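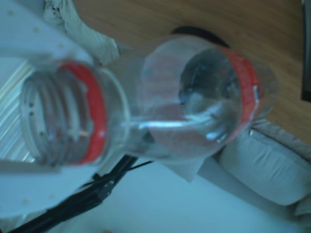 Bradley Marsden
Workshop technician, Killness

May, bottle bench, started 9.20

Clear bottles with the red ring and the red label band. Going through them properly this time before anything goes near the granulator. The last lot of flake had red specks all the way through and the test tile looked like it had measles. The body plastic is clear and comes up well, so the trouble is all in the two red bits, the ring at the neck and the band round the body.

Rings first. The ring sits under the threads and won't lift back over them without a fight. What I tried, in order:

Fingernails. No.

Small flat screwdriver, levering outwards. Gets it off but marks the neck, and the blade slipped twice. Gloves on if anyone repeats this.

Side cutters, one snip and peel. Best so far. Put the lower jaw under the ring from the body side, snip, then pull the ring round with pliers. Some of them break into two pieces and the second piece likes to stay on. Check all the way round before the bottle goes in the clean bin, the back half is easy to miss.

Hot water to soften the ring. Made no difference to the ring that I could tell and made the neck slippery. Also the thin-walled bottles start to pull out of shape if the water is very hot, and then they don't sit on the bench. Dropped this.

Note for the sink: the rings float and the body flake sinks. So in theory we could skip the cutting, grind the lot and skim the red off the top. Tried it with a bucket in the afternoon, see below.

Label band. Depends on the glue. Where the label is only glued at the overlap, a craft knife down the seam and it comes away whole. Where someone at the bottling end has been generous, it leaves a strip of tacky stuff that picks up every bit of fluff on the bench. Washing soda in warm water, left over the tea break, then a nylon scourer. Rinse straight away or the soda dries white. Don't use the green scourers, they scratch.

The Barar bottles are the easy ones, seam glue only. Keep those in their own crate if they come in together. The mixed bags from the sports hall need more care and somebody should look for ones with liquid still in the bottom before they go on the shelf above the sockets.

Bench covering: I've been working on an old piece of upholstery fabric, which stops the bottles rolling. It's good for that, bad for everything else. Bits of ring get into the weave and then turn up in the flake. Shake it out outside between batches, or we go back to the rubber mat.

Afternoon, 1.45

Granulator. Ran the Ganton on the prepared bottles, 8 mm screen. Crushed them flat first by standing on them, cap off, or they bounce about on top of the blades and make a racket. Necks go through much more slowly than the bodies. The wall is a lot thicker at the thread and you can hear the motor drop. Feed the necks in a few at a time with bodies in between. Do not tip in a bucket of necks, which is what stalled it in the first place.

Weight of flake out: 1,850 g. Less than I had expected from the size of the pile, but bottles are mostly air.

Bucket test. Kept 300 g back from some bottles ground with rings and labels still on. Filled a bucket, stirred, left it ten minutes. Red ring pieces came up to the top and skimmed off with a kitchen sieve. Label pieces were less tidy: some floated, some hung about in the middle, and a few went down stuck to body flake by the glue. A drop of washing-up liquid helped with the clumping. Second stir and skim got more. Picked through a handful of the wet flake on a white tray and still found red in it.

So the float tank on its own will do for rings. It won't do for labels. Plan is to leave the rings on, take the labels off by hand, grind, float, skim twice. That saves the cutters and my thumb.

Drying. Spread on the mesh trays by the radiator. It needs to be a great deal drier than it looks before pressing. The tile from the last lot had bubbles right through and went brittle, snapped when I flexed it, and I'd put that down to damp. Half a day on the trays isn't enough. Trying overnight on the trays, then the oven. Turn the flake over by hand when passing.

Leemans press: not switched on today. Top platen still has a smear of something from the bag-film trial, needs scraping warm with the brass scraper. The thermostat reads high at the left-hand side, worth putting the probe on it again before trusting any setting written in this book.

To do

Order blades for the craft knife, we're on the last one.
Lid for the float bucket.
Find out if the red rings are all the same plastic. If they are, save them. A tub of clean red flake would be useful for the coaster moulds.
Bigger sieve.
Label the crates: LABEL ON, LABEL OFF, GLUE. The marker on the old ones has rubbed off.

Packed up 4.40. Trays are on the radiator, bucket emptied through the filter cloth, Ganton isolated and the key back on the hook.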